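We moved back to Orkham in September, and the first thing I unpacked — before the sheets, before the good knives — was rice. My grandmother always said a house isn't a house until it has smelled of supper, and I've moved often enough now (10 times, if you count the summer in Skustau!) to believe her.

So supper that first night was plain rice with butter, eaten at almost 10 o'clock, sitting on a box of books.
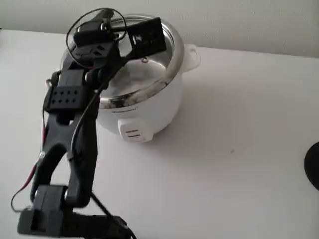
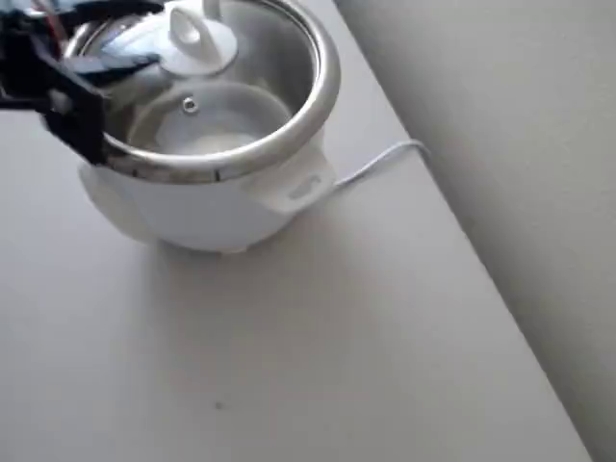
## What's still in boxes

Most of the books, I'm afraid, and all the winter coats. The curtains are two inches too short, but I'm leaving them up until spring.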